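# Lurnus 薪资核算软件试用评估

本评估由 Vukier 公共服务中心人事处编写，供各下属单位在选用薪资核算工具时参考。试用自六月开始，覆盖两个完整的发薪周期，对象包括月薪人员、按小时计酬人员以及轮班岗位人员。评估所用版本由供应商 Oltenex 提供，安装、授权及数据导入均按标准合同办理，未享受额外支持。

## 评估背景

最低工资标准调整后，各单位需要对低于新标准的岗位逐一补差，并重新核定与基本工资挂钩的津贴。原有做法以电子表格为主，由各单位自行计算后报送人事处汇总。上一轮调整中，有 7 个单位的报表因扣款口径不一致被退回，部分人员的补差因此延至次月发放。

人事处据此提出三项基本要求：能够按生效日期分段计算工资；能够区分法定扣款与单位自定扣款；每一次修改均须留有记录。

## 核算准确性

试用人员以 16 个岗位类别为样本，将软件结果与人工复核结果逐项对照。月薪人员的应发、应扣和实发金额全部一致。跨月生效的调薪可按日拆分，工资单上分别列示调整前后的标准，便于职工自行核对。

按小时计酬人员的结果总体可靠，但夜班跨越零时的情形需要特别注意。软件默认将整班工时计入开班当日，如遇节假日首日，加班倍率会出现偏差。该项设置可以更改，但入口位于“日历规则”的第二层菜单，说明书中仅有一句提及。负责复核的 Regula Widmer 建议各单位在首次发薪前完成此项设置，并由第二人确认。

最低工资校验是本软件较为突出的功能。系统会将实际工时折算后的时薪与现行标准比对，低于标准的记录标为红色，在处理完毕之前不得提交。试用期间该功能未出现漏报。对于兼任两个岗位的人员，系统按岗位分别校验，不作合并，与人事处现行口径相符。

## 扣款管理

扣款分为法定、协议和更正三类，每类须填写依据文号。更正类扣款另设上限，超过上限时自动转交主管审批。此项设计有助于避免因一次性追扣而影响职工当月基本收入。

职工代表 Rizwan Yousafzai 在征求意见时指出，工资单上的更正扣款只显示金额和文号，不显示原始差错发生的月份，职工难以判断扣款是否正确。人事处认为意见合理，已书面转达供应商。截至本评估定稿，供应商答复将在后续版本中研究，未给出时间。

## 操作与培训

界面文字清楚，主要流程由录入、校验、审批、发放四步组成。具有表格核算经验的人员经半日培训即可独立操作。批量导入每次最多 20 个文件，规模较大的单位须分批处理，略有不便。

系统在周三上午集中提交时段响应明显变慢，打开单份工资单有时需要等待 12 秒。供应商的解释是报表生成与录入共用同一队列。将报表任务改至夜间后，情况有所改善。

供应商的电话支持态度良好，但对薪资法规问题一概不作答复，仅处理软件本身的故障。各单位应保留熟悉法规的专职人员，不宜因采用软件而削减该岗位。

## 与同类产品的比较

人事处同时查阅了 Auer 核算系统的资料，并安排 Veronika Grabner 进行了简短测试。Auer 的报表样式更为丰富，导入速度也较快，但缺少按生效日期分段计算的功能，调薪当月仍需人工处理。就最低工资调整这一用途而言，Lurnus 更为合适。若单位人员稳定、极少发生月中变动，Auer 亦可满足需要。

对设有车间的单位，两款产品均支持按工位归集工时，归集结果可直接用于计算岗位津贴。
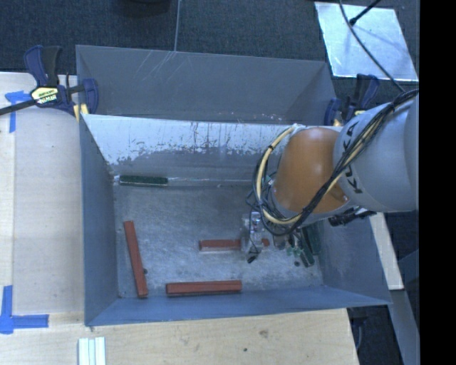
## 评估意见

人事处对 Lurnus 给予“推荐使用，附条件”的结论，所附条件如下：

- 首次发薪前完成“日历规则”设置，并留存双人确认记录；
- 更正类扣款另附书面说明，注明差错所属月份；
- 报表任务安排在夜间执行；
- 前两个发薪周期保留人工抽查。

授权费用按在册人数计算，各单位应在预算中单列。已与其他供应商签订合同的单位，可待合同期满后再行考虑，不要求提前更换。

对本评估内容有疑问的，请与人事处 Jonas Schwaiger 联系；涉及工资发放的个人事项，仍由所在单位受理。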